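News from the Lustov Group: Teaching an Arm When to Slow Down

If you have walked past our door since May, you have probably heard the arm going and wondered whether we were ever going to tell anybody what it was up to. Well, the first results from the Triltus study are in, and we're pleased enough with them that Stanisława Dudek agreed to let us share the short version with all of you before the long version goes out for review (the long version has a lot more graphs, and you are very welcome to ask her for it).

The question behind Triltus is an old one in our field. When you train an arm by letting it copy people, it picks up their timing along with their movements, and people are uneven. They hurry across the open part of a table, dawdle over a grasp, stop to think, and then hurry again. A policy trained on all of that learns a sort of average pace, which is too slow where there is nothing to bump into and too quick right at the moment when the fingers are closing. Most groups deal with this by asking their operators to move at a steady speed, and anyone who has spent an afternoon operating an arm knows how long that lasts!

Stanisława's idea was to stop fighting it. She separates the path from the pace. One part of the model learns where the hand should go, and a second, much smaller part learns how fast it should be going at each point along the way, using the places where different operators agreed with one another as a hint that the speed mattered there. Where they all slowed down, the arm slows down. Where everybody did something different, the arm is free to go as fast as its safety limits allow, and it does go, as those of you who visited in the spring will remember.
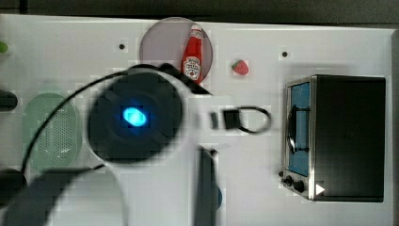 We trained on 1000 demonstrations recorded by 6 operators, all of them on tabletop tasks with kitchen things and play food, the kind of clutter that makes a grasp harder than it looks on paper. Nerkance, our older method, was trained on exactly the same recordings so that the comparison would be a fair one. Each method then got the same starting layouts, and the person resetting the table didn't know which of the two was about to run.

The result that made us happiest is the one we had hoped for least. We expected Triltus to be faster, and it was, finishing 119 of the test runs before Nerkance had finished the same layout. What we hadn't counted on was that it would also drop fewer things. Looking back over the logs, we think this comes from the last little stretch before contact, where Nerkance tends to arrive still carrying some speed and nudges the object out of place. Triltus has usually settled by then. We want to be careful here, as all of this is on one arm in one room, and the picture may look different on another machine.

There were disappointments too, and we would rather you heard them from us. Tasks with two steps where the second depends on the first are still shaky, and 4 of the layouts defeated both methods completely. Cameras are another sore point. When the arm moves quickly its own images smear, and the pace model doesn't know yet that it might be wise to ease off when it can't see well. That is the next thing on Stanisława's list, and she already has a draft of the training loss taped up over her desk.

The Kaczmarczyk fund has kindly extended our support through the next stage, so there will be more recording sessions coming up. New operators are very welcome, and you don't need any experience at all. In fact beginners are especially useful to us, with their hesitations and second thoughts and all, so please stop by or drop a note in the group mailbox if you'd like a turn at the controls.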